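Gallery: the packing benches at Tindall

We use cookies to keep this site working. Accept / Manage settings

I've packed grocery orders at Tindall for 17 years, and last spring we got our first two-armed stations on the small-item line. People keep asking me what that's like (my sister especially!), so I figured I'd put up a gallery page and talk a bit. Before any station goes live, the Rillum folks build the job on a computer first, and those of us on the benches get to weigh in. I love that part. You'd be surprised how many opinions a packer has about where a can should sit - we had 40 comments in the first week alone.
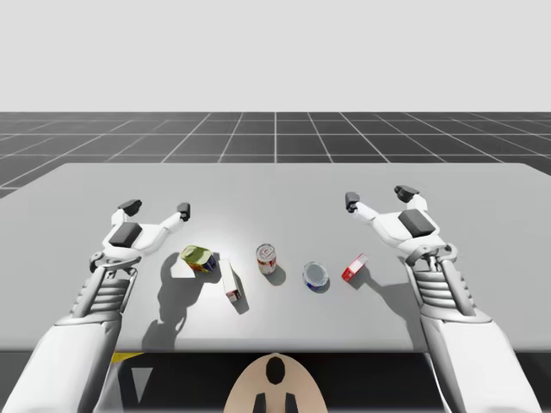
My own comments were mostly about mixed orders. Tall cans, flat cans, little boxes, long skinny boxes - they all want a different grip, and your hands just know that after a while without you thinking about it. Explaining it to somebody who writes software is a whole other skill, and I'm still learning it.

The job itself has changed more than I expected. I used to do 500 small items before lunch, and my wrists told me all evening. Now I look after two stations, clear the jams and do the awkward stuff by hand: eggs, bagged salad, anything that leaks. I'm on my feet and walking more, which my knees don't love. I do miss chatting across the bench, though, and a few people moved over to the Godovent warehouse when the shifts got shuffled. The Sunday crew still packs everything by hand and they're pretty smug about it.

More pictures when the Tedon line opens in December!

Contact | © Tindall Bench Notes | Back to top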